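Trevwood Motoring Weekend: Exhibitor Support
Ticket 618
Subject: Vehicle entry shows previous event dates after schedule change
Opened by: Bok-nam Heo, Lins Owners Register
Assigned to: Ju-won Min, Exhibitor Services
Status: Resolved

Reported issue
The exhibitor entered 8 cars for the club display on the Nonside lawn before the show was moved from May. The exhibitor portal now lists the new dates on the home page, but three of the entries still carry the old dates on their gate passes. The exhibitor also reports that the trailer parking request cannot be saved and returns the message "Entry closed."

Steps taken
1. Confirmed that all entries are paid in full and that the display space remains assigned to the club.
2. Asked the exhibitor to sign out, sign in again and reprint the passes. The old dates remained on the same three passes.
3. Compared the entries. The three affected cars were registered under the early entry form, which was not included when the dates were updated.
4. Referred the matter to Neltoda, which maintains the entry system. Neltoda moved the three records to the current form and reopened the trailer parking page.
5. Issued new passes. The exhibitor confirmed receipt and saved the trailer request without error.

Resolution
Closed Jul 24, 2025. Passes bearing the old dates have been canceled and will not be accepted at the gate. The $400 club display fee carries over to the new dates in full. Exhibitors who used the early entry form should check each pass and contact Exhibitor Services if the dates are incorrect. Please quote the ticket number in all further messages on this matter.

Attachments (2)

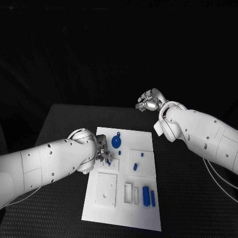
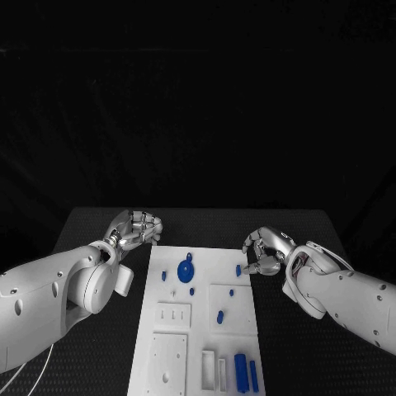 Follow-up from exhibitor
May one of the registered cars be replaced with another from the club before the show?

Reply from Exhibitor Services
A replacement is permitted if the new car belongs to the same display class. The club should send the registration details of both cars to this office, and a new pass will be issued once the change has been approved. The original pass must be returned at check-in.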